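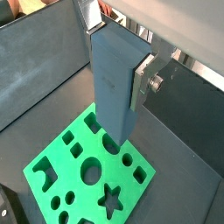
Last changed: Jan 3, 2022

Pillia cell, pre-run software check: shape board task
Checked by: Ladi Aliyu

1. Planner build matches the controller build. OK. Both on Orkitz 1954.

2. Wrist camera stream reaches perception node without dropped images. OK over 200 images.

3. Board template loaded. OK. Thirteen cutouts in the model, green board. Star and arch outlines match the drawing.

4. Finger mask. COMMENT: the finger sits in the middle of the wrist view and shades part of the oval hole next to its tip. Perception split that oval in two on the first pass. Mask redrawn, threshold set to 125. Repeat after any bracket work.

5. Tip height limit above board. OK. Soft stop set in Edet config, not in the task script.

6. Enclosure keep-out zones, side panels and overhead. OK. Left panel margin still uses the Filtadthorpe values. Replace before November.

7. Stop request during descent. FAIL, then OK. Planner held the old path for 669 ms. Queue is now cleared on stop. Retested at low and full speed.

8. Arms and hands clear of enclosure before enable. Operator to confirm by voice each run.

9. Log rotation. Not checked.

Open: items 6 and 9.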